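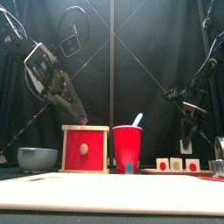 News > Workshop > Arms and controllers

Two controllers, one bench, and a lot of little tiles

Wednesday, July 12, 2023 | By Dagim Assefa

We've finally got the Hodura and Gashaw controllers running on the same pair of arms, and I've spent most of the past two weeks swapping between them to see which one we want to live with. The plan was to keep the jobs boring. Pick up a thing, put it down in the right spot, do it again. The job I've come to care about most is the tile row, where the right arm carries a pale square tile over the long brown tray, with three more tiles already standing up in it, and has to find somewhere to put it without knocking the others flat. The left arm mostly waits its turn over by the little wooden box with the knob, and that waiting turned out to be a pretty good test too (more on that below).

A bit of background for anyone who missed the March update. Our old controller was fine for one arm and grumpy with two. If both arms moved at once you'd get a tiny hitch every few seconds, and a tiny hitch is all you need to tip over a tile. Zewditu Woldegiorgis and I put in for a replacement, got told to pick between two, and asked if we could please borrow both first. Lornley said yes, which was very good of them!

So, the numbers. We ran the tile job 266 times on each controller, with the same arms, the same fingers and the same starting spots as near as we could set them by hand. The Hodura left 70 runs with at least one tile down. The Gashaw had fewer than half that many, and the ones it did lose were mostly in the first afternoon, when I had the approach height set too low and didn't notice until Zewditu came in and asked why I was playing dominoes.

I don't want to make too much of that. The Hodura is quicker from one spot to the next and you can see it's quicker, and for picking up bigger things like the cup or the bowl we couldn't really tell them apart. Where it struggles is the last little bit of travel, right before the fingers open. It hurries. The Gashaw creeps in, and while that's maddening to watch when you want your lunch, the tiles stay up.

Now the waiting. When one arm is working, the other has to hold still over something, and we picked the top of the box so we'd have a flat surface to measure from. Zewditu checked the gap between fingertip and lid at the start and end of each batch with a feeler gauge. On the Hodura the left arm sagged a hair over a long batch – never enough to touch the lid, but enough that I'd want to fix it before trusting it near anything delicate. The Gashaw held. She was so pleased that she made me come back and look at the gauge again.

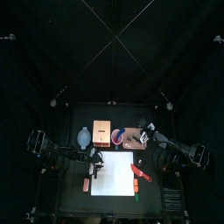

The bench at Lornley, with both arms over the table and the toy knife and carrot to the right of the white board.

The second job is the kitchen one, with the board, the knife and the carrot. It's a lot less tidy. Things roll, handles end up pointing the wrong way, and the arms have to agree about who is going where over a fairly small board. We've only got through four proper sessions of it so far, so I'm not giving out scores yet. My feeling at this point is that the Hodura's speed helps more here, and that the gap between the two will be smaller than it was with the tiles. Zewditu thinks I'm being generous. We have a coffee riding on it.

A few smaller things, for people who've been asking:

Setup on the Gashaw took me a whole morning, mainly the part where you tell it which arm is on which side. I got it backwards the first time and the left arm set off very politely for the right arm's tray. The Hodura walked me through the same step in a few minutes and I'd give it full marks for that.

Both have a stop that works the way you'd hope. I leaned on each one plenty.

The Hodura's fan is loud. If you share a room with anyone who takes phone calls, you'll hear about it.

The Gashaw's log files are huge, and I nearly filled the bench computer before I found the setting to trim them. If you borrow it after us, look under storage first.

We also had a quick go with the Alstead fingers on the last day, just on the tile job and just on the Gashaw. They grip the tile nicely but they're a touch fat for the gap between neighbours, so you lose a bit of room going in. I'd like to try them again on the cup, where there's nothing standing right beside the rim to bump.

Next up is the long run. We want nearly 500 goes at the kitchen job split evenly between the two, with whoever isn't driving doing the resets, and I'd like to swap controllers halfway through each day so that neither one gets all the fresh mornings. If you're on the bench roster and you need the table for something else, please talk to Zewditu before you move the board! It took us ages to get it where both arms can reach the corners.

I'll post the kitchen scores when we have them, and who bought the coffee.

Related items
March bench update: why two arms keep hitching
Alstead fingers: first try on cups and bowls
Booking the Lornley bench
How we reset the tile tray between runs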